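Robotics Help Board > Teleoperation and teaching by demonstration
2 min read

Demos keep failing at the grasp when I drive the hand remotely

flornine_user
Posted 05/05/2023

I'm teaching a two-armed robot to take a ring binder off the top of a cupboard. I drive it by remote control with gloves and a headset, and record each go. I've got 100 demos so far and the trained policy reaches the binder fine, then closes the fingers too early and shoves it backwards. Do I need more demos, or am I doing them wrong?

enotdale_lab

More demos. We needed loads.

cokham_bench

I'd look at the ones you have before recording any more. Play back 12 of them and watch only the thumb. If it's under the binder in some and beside it in others when the fingers close, the policy is learning a mixture of the two. Pick one way and stick to it.

Things that helped us:

Let the spine stick out a little past the front of the cupboard, so the thumb has somewhere to go.
Bring the fingers up to the corner first, stop for 2 seconds, then close. The pause shows up clearly in the recording.
Keep the other hand low and in the same place every time.
Throw away any demo where you had to have a second try.

Our binder is still in its plastic, and the shine moves about on the cover as the head camera moves. We left it on and varied the lighting a bit between sessions. 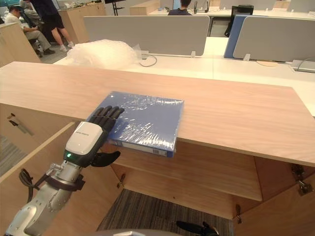 kinnunen_b says the pause made things worse on their setup, as the policy would reach the corner and then just sit there. They cut it down in the recordings afterwards and kept everything else the same. Worth trying if yours starts to stall.

Tags: teleoperation, demonstrations, grasping, humanoid hands

Contact us | © Robotics Help Board | Back to top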